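Print this page
E-mail this to a friend

Allham Workspaces Puts the Water Station First With New Shared-Bench Care Program

GREMSIDE – If you have ever worked in a busy lab or workshop, you know that the spot where people fill their cups is the spot where everyone ends up sooner or later, and it is usually the last place to get a proper wipe. Allham Workspaces would like to change that, and is pleased to announce a bench and water station care program for all 6 of its shared buildings, starting in December.

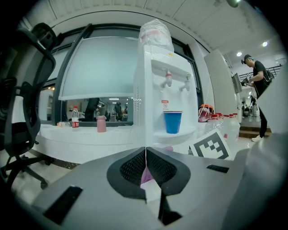
Under the program, every countertop dispenser will have its taps, drip tray and front panel wiped down 2 times a day, with microfiber cloths kept just for that job.

"We spent years fussing over the big equipment and walking right past the water," said Irén Csizmadia, who runs the Gremside building. "People notice a clean tap. They really do, and they tell you so!"
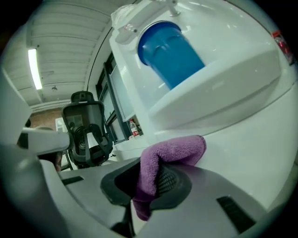
Cloths will be washed after each shift, and members are warmly invited to pitch in, especially with the cups and bottles that tend to gather along the benches by the end of the week.

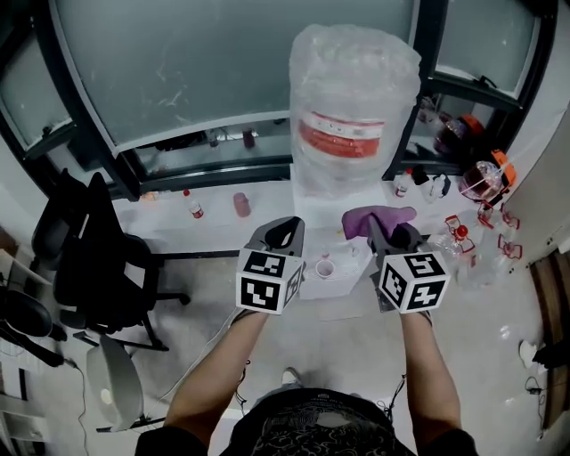
The Trornano building will follow Gremside, with the others joining as supplies arrive. Members who would like a bench added to the rounds can speak to Surachet Wiriya at the front desk.

Print | E-mail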